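Durholm, March

I had wanted to visit Durholm ever since I read a match report from 1951 that described the ground as "a field with a ferry timetable." The club plays on the west side of the harbor, in the sixth tier these days, and twice a year they open the place up to anyone who wants to look. I went for the spring one. It is 782 kilometers from my front door if you take the coast road, which I did, with one night in a motel on the way.

The gates opened at 10 a.m. Entry was free and the program was 60 kronor, paid in coins into an old paint tin. The program is worth having. It reprints four pages from the 1933 minute book, including the vote on whether to buy a second match ball (carried, five to four).

The tour was led by Njål Engebretsen, who played left half for Durholm for eleven seasons and has looked after the club's records since he stopped. He took us in two groups. I was in the first, with a family from up the valley and two men who collect enamel badges.

## The ground

We started at the north end, behind the goal. This was the original entrance until the road was moved. The turnstile is still there but has been welded shut, and you now come in through a plain gate next to the parking lot. The terrace on this side is nine steps of concrete over packed stone. The stone came out of the harbor when it was dredged, and Engebretsen said you can still find shell in it after a hard winter.

The main stand holds 500. It was put up in 1928 and rebuilt after a fire in the fifties, and the rebuilt part is easy to pick out as the roof posts are square instead of round. Two of the posts are in exactly the wrong place if you sit in row F. I sat in row F to check. You lose the near penalty spot and most of the dugout.

The pitch slopes toward the water. The drop is around a meter from corner to corner, and teams that win the toss nearly always choose to play uphill first. I asked whether the numbers support this. He has been through every home league game since the war and says they don't, but the captains keep doing it anyway.

Under the stand are the changing rooms, which were the part I most wanted to see. The home room has a long bench, hooks for fourteen, and a bath that was filled in with concrete in 1974. The away room is the same size with eleven hooks. Substitutes hang their clothes on the door.

## The Sjöberg years

Most people who have heard of Durholm at all have heard of the Sjöberg side. Sjöberg came as coach in 1949 from a club two divisions higher and stayed until 1956. In that time they went up twice, down once, and reached the quarterfinal of the cup, which they lost 3–1 away after leading at the half.

The records room has a full wall on this period. The cup team is there in a large photograph, with the names painted underneath in white. One is spelled wrong. The goalkeeper is down as Aslaksen and signed himself Aslakson on every pay sheet, and the sheets are in the case below, so you can compare them.

I spent longest with the pay sheets. Players got a flat sum per match and a little more for a win, and there was a deduction for lost laces. The inside forward Brekke lost laces in six games out of seven in the fall of 1952. He also scored in five of them. He left for a bigger club the next summer, made nine appearances there, hurt his knee and came back to work at the boatyard. He turned out for the Durholm reserves until he was 41.

Sjöberg's own notebook is in the case too, open at a page on throw-ins. I would have liked to see more of it. Engebretsen told me the rest is being copied and should be ready to read by the next open day. The handwriting is small and slants backward, and he has been stuck on one word in the 1950 preseason notes for two years.

## Programs, shirts and film

The next room along is for programs and shirts. The run of programs is complete from 1946 apart from three games, all of them midweek. If you have the home game against Gitik from the fall of 1961, they would like to hear from you. Gitik were a works team from a rope factory, folded soon after, and left almost nothing behind. Durholm's only trace of that game is the result, 2–2, and a bill for a broken window.

The shirts are mostly from the seventies and later. The older ones were worn until they fell apart and then used to clean boots. There is one wool shirt from before the war, gray-green now, though everyone agrees it was once bottle green.

At 1 p.m. there was film in the clubroom. It ran for 24 minutes and had been put together from home reels, transferred by a small company called Flimex. The best of it is from a league game in 1958 played in heavy sleet. The camera is up in the stand and the far touchline disappears completely at times. You see the winger run off into the white and then the ball come back out of it. There is no sound, and nobody in the room talked over it, apart from one older woman in front of me who named each player as he appeared.

Coffee came after that, with waffles at the long table. I had two cups and got talking to one of the badge collectors, who had driven even farther than I had and was going home with a single badge, a 1967 supporters' club one with the pin replaced.

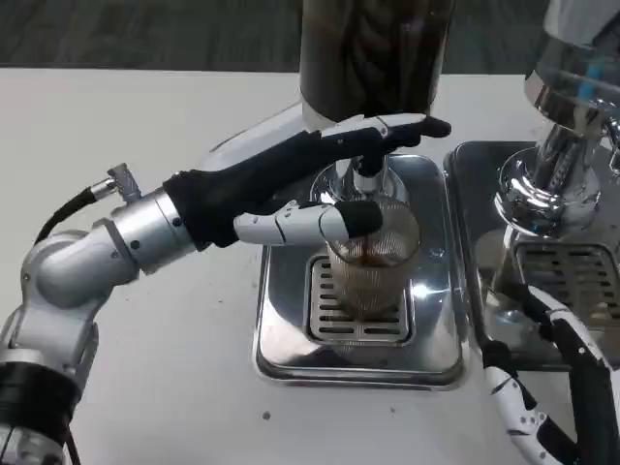
*The coffee grinder.*

## Getting there and practical notes

- The bus from the station stops at the harbor, and it is a ten-minute walk from there along the quay. The signs say five.
- Parking is free, but the lot was full by 10:30.
- The tour takes 90 minutes. Wear something warm, as half of it is outdoors and the wind comes straight off the water.
- The steps up to the records room are steep and there is no elevator. You can ask to have boxes brought down to the clubroom.
- Photographs are fine everywhere except the pay sheets.
- The shop takes cards. The paint tin does not.

I stayed for the afternoon game, a reserve match that finished 1–0 to the visitors. Durholm won the toss and played uphill first. The goal came from a corner at the low end, just before the half, and I missed it – I was standing behind one of the square posts. The next open day is in the fall, and the date will go up on the board by the gate once the fixtures are out.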